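The Sunday Box, and Other Small Victories

I promised in the last newsletter that I'd write something about packing for market mornings, and then of course I forgot, and then Sigrún Briem reminded me (twice, kindly), so I'm finally sitting down to it with a coffee at seven in the morning before anybody else in the house is up.

For those who are new: a bunch of us from the Drestberg end of town drive out to the growers' market at Plakomach on Sundays. It's 74 miles there and back, so it's a proper outing, and by the time you've wandered the stalls and eaten something fried you're home well past lunch. I used to make the trip with a stack of tote bags and a vague plan. Everything went in on top of everything else. I've scraped tomato off the floor mats, I've had an onion roll under the brake pedal, and there was a very sad pear in April that I'd rather not discuss.

So these days I pack in three parts and I'm a total convert. There's a hard case for bottles and little things, a big basket for the produce that can sit in the open, and a clear bag for whatever came home with its leaves still on.

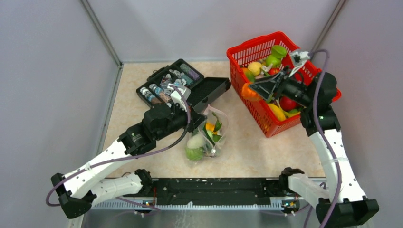

Case, produce bag and red basket, all on the one tabletop.

Let me start with the case, which is the part people ask me about. Any hard case with compartments will do. I found mine secondhand at the Yatsenko barn sale and paid next to nothing for it, and I think it used to hold somebody's drill bits! The compartments are what you're after. Small bottles are a menace in a tote bag. They slide down to the bottom, they knock together, and you don't find the one you need until you've taken out everything else. In a case each one gets its own spot, you open the lid and there they all are. Mine usually has dish soap, hand cleaner, a bit of oil, vinegar, and whatever we've run out of at the rental cabin when we're going on there afterward.

One thing I got wrong at first was packing it too full. If you have to lean on the lid, take something out. And please tighten your caps before you leave the house, then tighten them again. I lost a whole bottle of olive oil into the seat fabric one August and I can still smell it on warm days.

The basket is the fun part. I like plastic with open sides for this job, and yes, I know wicker is prettier. I have a lovely wicker one and I keep magazines in it. Plastic you can take out back and hose down, it doesn't snag on your sweater, and the openings let the air through so nothing gets sweaty on the ride home. Go bigger than you think you need, too. A basket that looks silly in the store looks just about right once you've met the squash lady.

As for filling it, heavy and hard goes in first, soft goes in last. Potatoes, onions, an eggplant if it's a firm one, all of that can take some weight. Tomatoes ride near the top where I can keep an eye on them. Bananas I stand up along the side, a trick my mother used, and they come home with far fewer bruises than when I lay them flat. Peppers fit into any gap you've got left, and so does garlic. Avocados I tuck in according to how ripe they are, and if they're ready to eat that day they travel in my lap. I'm not joking.

Then there's the bag. Anything with tops on it, radishes or turnips or carrots, I keep together and away from the basket so the greens don't get flattened and the dirt stays in one place. A clear bag is best because you'll remember what's in it. I once found a bunch of something at the back of the fridge in an opaque bag and it had moved on to another stage of life entirely.

When I get home it all goes on the table before any of it goes in the fridge. This takes me ten minutes and it has changed how we eat that week. You get a proper look at what you bought, you see that you came home with two kinds of peppers and no lemons, and supper more or less plans itself.
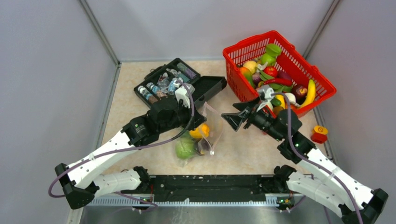 Radymyr Vasylenko writes that he'd swap the whole order around: fruit in its own basket, vegetables in another, and no bananas anywhere near the avocados unless you want them all ripe by Tuesday. He also says he lines the bottom with a folded dish towel, and that it saved his peaches last summer.

I'm giving him the dish towel, it's a great idea and I'm a bit annoyed I didn't think of it. Two baskets I'm less sure about, mostly because of the size of my trunk, but if you've got a wagon, go for it and let me know.

A few bits of business before I go. The hardware place, Firkico, still has big baskets on the shelf by the paint, and they had some 60 of them when I was in, so no need to rush. The swap table now has 200 clean jars on it (thank you, whoever that was!) and we'd love to see them go to good homes before the pickling starts. And we have 2 seats open in the early car this Sunday. Bring your own case, and check those caps.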